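Über uns

Jivix ist eine kleine Firma für Getränke und Pfandflaschen. Wir beliefern Büros, Werkstätten und Vereine mit Wasser und holen das Leergut wieder ab. Angefangen haben wir zu zweit in einer Garage, heute sind wir 4 feste Mitarbeiter und fahren 2 Lieferwagen.

Flaschen sind für uns eine ernste Sache. Jede Flasche wird bei uns einzeln in die Hand genommen, bevor sie in die Kiste geht. Wir schauen auf das Etikett, auf den Boden und auf den Verschluss - ein fehlender Deckel macht beim Transport viel Ärger.

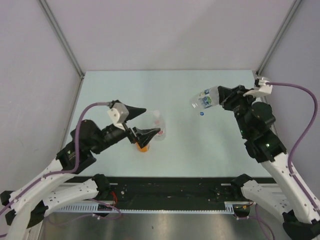 Die Deckel sammeln wir getrennt, nach Farben sortiert. Im Oktober haben wir 1.323 Stück an die Firma Pruko gegeben, welche daraus neue Kunststoffteile herstellt. Es ist keine große Menge, aber wir freuen uns über jeden Kunden, der seine Deckel in einem Beutel mitgibt.

Unser Lager befindet sich in der Halle Dratgate, Eingang auf der Rückseite. Kisten können Sie dort ab 8 Uhr morgens abgeben. Für Mengen über 40 Kisten bitten wir um einen kurzen Anruf vorher, damit wir den Platz frei machen. Gläser und Becher für Feste verleihen wir zusammen mit unserem Partner Balaskas - bitte fragen Sie rechtzeitig an.

4 Kommentare
2 Mal geteilt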